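Project Report: Folding Towels on a Shared Table
Holroyd House study room, project 2

1. Why we did this

The towel shelf in Holroyd is always a mess. Towels come out of the dryer, get dumped on the study room table, sit there. We wanted a fold that a person in a rush will do and that still fits the shelf, which is narrow (the old Larnen one). Time was short so we kept it to hand towels only, no bath towels, no sheets.

2. What we used

Hand towels from the house supply. The study room table. Masking tape for the shelf width. A phone timer. We did not clear the table first. People study there and they weren't going to move their stuff for us, so the folding had to work around whatever was out.

3. The two folds

Fold A: in half, in half again, done.
Fold B: in thirds the long way, then in half. Neater but you need more table.

Both start with the towel flat. Smooth it with the side of your hand, not the fingertips, otherwise the loops bunch up. Fluffy towels are the worst for this, the layers dont want to stay shut and the front edge gapes open a bit. 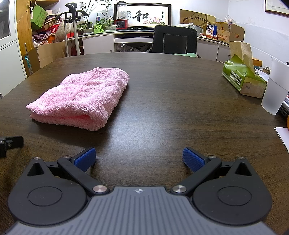 Fig. 1. Folded pink towel on the left half of the table, tissue pack and cup on the right.

4. What happened

Space was the real problem. With papers and a cup on one side you get about half the table, and Fold B wants more than that. People doing Fold B ended up turning the towel on a diagonal and folding it crooked. Fold A was fine on half a table. Also faster, even for the one person who said they hated folding.

Shelf test: Fold A stacks came out a little wide, stuck out past the tape. Fold B fit. So the fold that works on the table is the worse one on the shelf. We tried Fold A with one extra fold at the end and it fit, but the stack gets tall and leans. Put the smooth edge facing out and it looks better, still leans.

5. Problems

Timer got started late a few times so we threw those times out.
Fluffy and thin towels were mixed together in the first round, should of been seperate.
Drinks near clean laundry, not great. One towel had to go back in the wash.

6. What we'd do next

Mark off a folding area with tape at one end of the table. Try the Cisiteo bins in place of the shelf, then width matters less and Fold A is enough. Do bath towels in March if the room is free. Timing sheet is in the project folder, second tab.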